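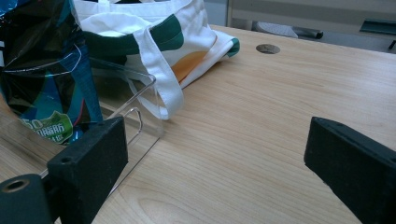

Bags and soft things: how many examples before you see a change?
Started by lautaro_f, 18 April 2024

lautaro_f
Hi all. I've been collecting with the hand-held gripper for a couple of months now, and I'm up to 1,750 examples, mostly crisp packets and tote bags on the desk. The policy I trained on the last lot is fine with boxes and hopeless with anything that crumples. It goes for the middle of a packet every single time, even when there's a lovely big seam to grab. Do I just keep going, or am I collecting the wrong stuff?

Grelona
Keep going, but look at your own hands first. When I started I grabbed everything by the middle too, because that's what you do when you're bored and it's nearly teatime. Play back twenty or so at random and watch where you close the fingers. I'd put money on it being you.

stimirness
Disagree a bit with Grelona. Middle grabs are fine if the bag is full. What hurts you is always starting from the same side. If the gripper comes in low across the table every time, it learns the approach and hardly looks at the object at all. I walk round the desk between goes now. Feels daft, works well.

lautaro_f
Oh no. I sit in the same chair for the whole session.

stimirness
There you go then!

Adi Wuisan
Question about the clear stuff. I've got a bent acrylic stand on my table and the tracking is all right, but the policy treats it as if it isn't there and tries to go straight through to whatever's behind. Do people leave clear things out altogether?

Grelona
I leave them out. Life's too short.

Tahmineh M
Please don't leave them out! If you ever want it to work on a real desk then it has to cope with a real desk, and mine is never tidy. What I do is record some where the clear thing is the target and some where it's just in the way, and I write down which is which in the notes. We did this at Cirora last August and it took two of us seven days, and I was sick of the sight of acrylic by the end, but the bumping into it dropped off a lot.

Grelona
Seven days for one material is exactly my point though. I'd sooner have that time on bags.

Tahmineh M
Fair enough if bags are all you want it to do. Ours had to put things back on stands so we didn't get a choice.

lill
Small thing on tote bags – the handles. Mine kept flopping over whatever was next to them and I used to straighten them before every take. Stopped doing that and it was the best change I made. Drop the bag, leave the handle wherever it lands, record. You throw away a few where it snags, but you want some of those in there anyway.

stimirness
Do you keep the snags in? I bin them.

lill
I keep them if I recover inside the same take. If I have to put the gripper down and sort it out by hand, that one goes.

lautaro_f
Right, so the plan is to get out of the chair, stop grabbing middles and leave the handles alone. I'll do a fresh batch and train on that by itself before mixing it with the old lot. Adi, I'll put something clear in a few of them as well and let you know how it goes.

Adi Wuisan
Cheers, that'd be great. Send me the notes too if you remember to write any.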